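Taking my kid to the Zilteck open day, is the demo worth the drive?

Asked by Yatziri Villaseñor

So Zilteck in Grimbridge is doing an open day in November and my daughter is robot crazy. It's 39 miles each way for us. Has anyone been? Do kids get to try anything or is it all standing behind a rope?

2 answers

Melquiades Magaña
We went last year and loved it! The part my boys still talk about is the simulator — you sit at a screen and steer a gripper around a pretend tabletop with household stuff on it, pump bottle and all. You see everything from right behind the fingers, so it takes a minute to get your bearings.

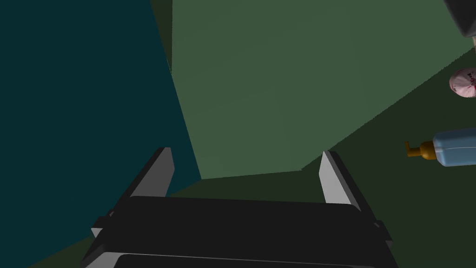 Each kid got 15 minutes, and my younger one wanted to go straight back in line (we did, twice). Get there when the doors open at 10, though, it fills up fast. The talk upstairs was pretty dry, I'd skip it. Oh, and the real arm is in the next room — that one is look only, unless they've changed it.

Guadalupe Ledesma
parking is bad. use the lot behind Zavala and walk over. not sure about the robots, my husband took ours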